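Operators wanted for gripper comparison trials

Sindstead Robotics Test Facility
Casual appointment, part-time, on site

The Sindstead Robotics Test Facility is seeking applications from persons wishing to work as trial operators on the Tulovholm project, a comparison of end effectors and wrist cameras for use on a single arm in household settings. Several positions are available. The work is suitable for students, for persons returning to the workforce and for anyone with steady hands and good concentration. A background in robotics is welcome but is not required.

Under the project, each gripper is fitted to the same arm and put through the same program of tabletop tasks. The tasks are carried out under the Botha controller first and then repeated under the Brukesura controller. Operators guide the arm by hand controls, reset the table between attempts and record the outcome of each attempt on the trial sheet. Every gripper is scheduled for 300 attempts, in blocks of 30. A change of gripper is made by technical staff only.

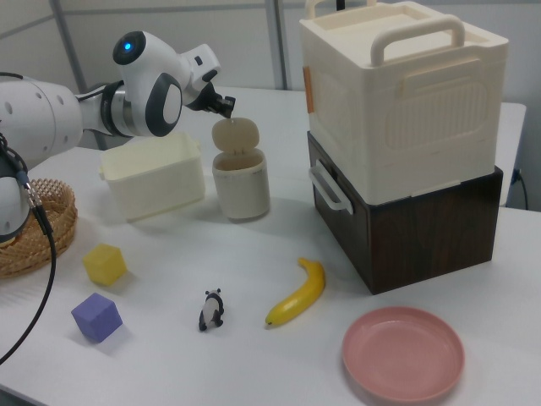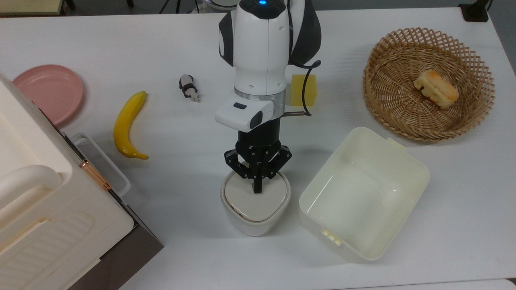
Lid tasks make up the largest share of the program, and applicants should expect to spend most of their shifts on them. An operator must bring the fingers over the container, make contact with the lid and carry out the motion called for on the sheet, without help from a second person. Small canisters with a beige lid are harder to judge than they look, as the gripper can hide the point of contact from one camera while leaving it clear in another. Operators are therefore trained to work from both the fixed view and the head-level view, and to note which of the two they relied on. Other tasks involve picking up soft, curved or uneven items and placing them on a plate, in a basket or in an open bin.

Duties

Operate the arm in accordance with the trial sheet and the directions of the shift supervisor.
Return all items to their starting positions after each attempt.
Record each attempt as completed, partly completed or not completed, with a short written comment where the gripper slipped, stalled or closed early.
Report any unusual noise, loose fitting or cable fault at once and stop work until cleared to resume.
Take part in a short interview at the end of each gripper's program.

Selection criteria

Applicants must be 18 years of age or older, have normal or corrected vision, and be able to sit or stand at a workstation for the length of a shift with regular breaks. Clear written English is essential. Applicants must be willing to follow a set procedure closely, including where they believe a quicker method exists. Left-handed applicants are particularly encouraged to apply, as the hand controls are also under review.

Hours and training

Shifts are offered in the morning and the afternoon and run for three hours. New operators attend a paid induction on a Tuesday and complete 100 practice attempts under supervision before their results are counted. Operators should be available for at least two shifts a week until the program ends in August. Requests for a regular shift pattern will be considered where the roster allows.

Conditions

Payment is made fortnightly at the casual rate set out in the letter of offer. Video and controller records are kept for each shift, and successful applicants will be asked to sign a consent form covering their use in project reports. Enclosed shoes must be worn in the test area. Long hair must be tied back, and loose jewellery must be removed before entering.

How to apply

Please submit a résumé and a cover letter of no more than one page addressing the selection criteria. Applications may be lodged through the facility's employment page or left at the front counter in an envelope marked "Tulovholm trial operator". Short-listed applicants will be invited to a practical session of 15 minutes at the controls, followed by an interview. Applicants who need an adjustment to the workstation or to the selection process are asked to say so in their cover letter.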